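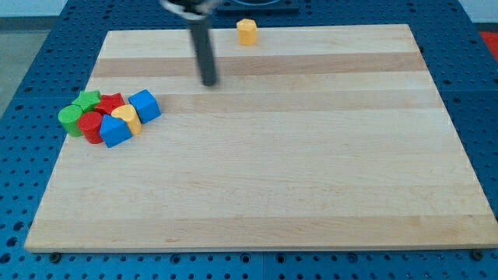
How do I get rid of a shape block set that has lost a few pieces?

Bring it to the toy shelf at Warnden as it is. Sets with up to 3 blocks missing go back out for loan, with a note inside the lid.

The shelf has been short of block sets since July, and most of what comes in is mixed. Please sort by shape before you drop off. Cylinders, stars and hexagonal prisms go together if they are the same size, and color doesn't matter. A green cylinder and a yellow hexagon can share a box. Blocks from a different maker usually don't fit the sorting lids, so bag those separately.

Wipe painted blocks with a damp cloth and dry them the same day. Don't soak them. We lost a good Pešek set last winter that way - the paint lifted at the corners and the pieces had to be thrown out.

We would also be glad of cutting boards. A plain wooden board makes a good play surface for small hands, and it gives a child an edge to build up to. Old ones are fine if they lie flat and have no splits. Knife marks can be sanded. Boards with a strong onion smell can't be used.

The Standness branch takes blocks and boards too, but only at the side door, from 2 until closing. Jovport is not accepting toys until its shelving is finished.

Loan box 1449 is still out. It holds the small shape set with the cloth bag. If it is at your house, please return it to either desk. There is no late charge on toys.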